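Collecting Demonstrations for Memory Module Insertion
Student project report, Mimwood Lab
Analyn Rivera and Peter Vávra
September 20, 2026

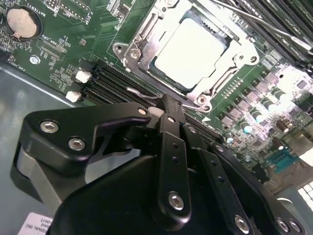

Our project was to collect examples that a learning system could use to put memory modules into a computer motherboard. We drove the arm by hand with a leader device and saved the wrist camera video along with the joint positions. We left the board mounted in its gray metal chassis, so the approach had to clear the metal as well as the parts on the board. From the wrist the gripper takes up the lower half of the view and hides one end of the slots beside the CPU socket. Bright light also turns the top of the processor nearly white, so we did not use it as a landmark when we checked the recordings. The battery and the "FAN_HDD1" label worked better.

We planned 200 demonstrations. The first 70 were thrown out because the two of us started from different heights and the recordings did not match. After that we wrote down 3 start poses and used only those. Each demonstration was marked good, slow or failed. We kept the slow ones, and stored the failed ones in a separate folder.

Training was done by Jagadeesh Venkataraman's group and is covered in their report. If we did this again we would add a second camera on the bench and fix the lamp in one place.

Related reports
Cable Routing with One Arm, Corkberg
Labeling Failed Grasps, Letine
Leader Arm Repair Notes

Comments

Sabina Krajčí: Did you both drive in every session, or take turns?

Peter Vávra: Turns. We switched every 2 hours.

Ľubica Koubek: Please put the start poses in the shared folder. We need them for the Matoušek setup.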